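Jedgate Redevelopment Records: README

What you have

Planning and property records for the Jedgate district, covering the years before and after the regional games came to town for two weeks and left us a velodrome. There are 155 parcels in the main table, one row each, plus a smaller table of permits. Adaeze Dauda typed up most of the permits from paper, and her patience should be listed as a data source.

Files

parcels.csv: address, zoning before, zoning after, assessed value, current use
permits.csv: permit number, parcel, purpose, date granted
notes.txt: complaints, mostly mine

Current use

The current_use column has 11 allowed values. "Mixed" means shops below and apartments above. "Event legacy" means the city has not decided. The old athletes' dining hall is coded "community," and it now holds a daycare, a tax preparer and a room you can rent by the hour if you call before noon.

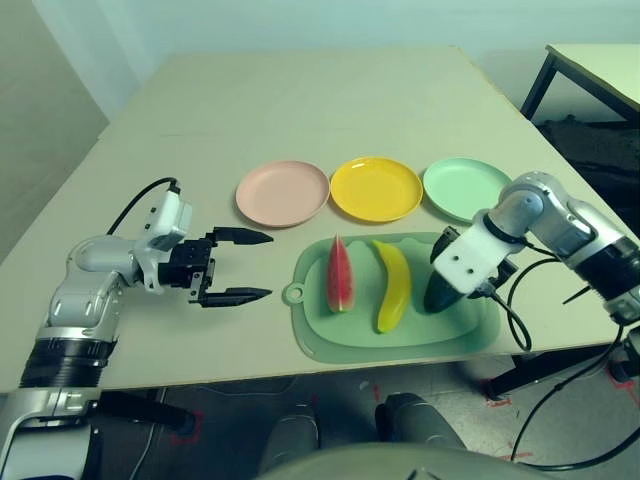 Known problems

Assessed values jump in August of the opening year. Part of that is real. The rest is the county switching software, and Vidar Solheim and I have never agreed on how to split it.

Eight parcels along Nyberg Street were merged into one for the hotel, then split again when the hotel got shorter. They carry a suffix (a, b, c and so on) and will break any join you try on the parcel number alone. Use parcel_uid. I named it that so you would.

The velodrome has no assessed value. The field is blank, and we mean it.

Permits marked "temporary" include two parking structures that are still standing and charging by the hour.

Cleaning

Street names were matched with Wurka, then fixed by hand wherever Wurka got creative. Dollar amounts are as recorded and have not been adjusted for inflation or optimism.

Use

Free for research and teaching. Please don't use it to value your own house. Roald Strand tried and is still in a mood.

Corrections

Send them to Wissam Shboul with the parcel_uid and a scan of whatever proves us wrong. He reads everything and replies to the polite ones first.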